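August 8, 2022
Cell 2, cup tray task. Fault log and follow-up.

Right arm dropped out during run 617. Controller reported a following error on the wrist joint, then torque off. Left arm kept executing its half of the routine until the pair watchdog stopped it. By the log, the gap between the right arm fault and the left arm stop was 29 control cycles. It should be 2. That gap is the real problem and the reason the cell is tagged out for unattended running.

No contact between the arms, no damage to the grippers. One cup went over the side of the table and was put back. The right gripper was closed on a cup when torque went, and the link sagged onto the tray rim before it was caught by hand. Reaching in by hand was wrong. E-stop first, then let it sag. The tray costs less than a finger.

First suspect was the wrist cable. The Peixoto looms we fitted in December have a stiffer jacket than the old ones and stand out in a loop when the arm is folded back. Flexed the right loop through full wrist travel with the bus monitor running. No dropped packets. Swapped left and right looms and repeated. Still nothing. Cable is not cleared completely, but it moves down the list. 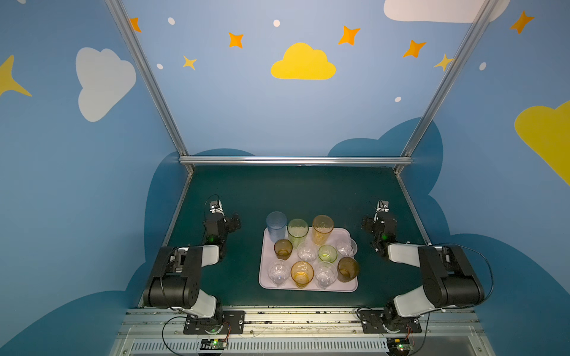

Second suspect was the servo supply. Put the scope on the right driver board and ran the pick routine at normal speed with both grippers closing together. Supply dips when both close on the same cycle, and the right side dips further. The Kurkico supply is shared between the arms and the right arm is at the far end of the daisy chain. Ran the routine 20 times. Two runs gave the same following error, both on a simultaneous close. Offset the right gripper close in the script and ran another 20. No faults. Good enough to call it the trigger, not good enough to call it a fix.

The watchdog is a separate matter. Pair stop is handled in the Zerkari bridge process, and the bridge was also writing the run log to disk on the same thread. When the fault packet arrived it sat in the queue behind a log flush. Reproduced this with the arms unpowered by injecting a fault packet during a flush. Long gap every time. Without a flush the stop comes through in 2 cycles as specified.

Also found while the covers were off: one mounting plate bolt on the right arm turned under light hand pressure. Retorqued it and put a paint mark across the head. Probably unrelated, but a loose base will show up as position error, so the calibration from before today should not be trusted for that arm. Recalibrate before comparing any grasp numbers.

Changes made:
Gripper close offset in the pick script, right arm after left.
Log writing moved out of the bridge thread. Tested with injected faults only, arms unpowered.
Right mounting plate bolt retorqued and marked.

Still to do:
Separate supply feed for the right arm. Wukport quote requested.
Repeat the fault injection with both arms powered, at reduced speed, tray removed.
Add a hardware line between the two drivers so the pair stop does not depend on the bridge at all.
Recalibrate right arm.

Until the powered test passes: one person at the E-stop for every run, door closed, no hands inside with torque on. Tag stays on the controller.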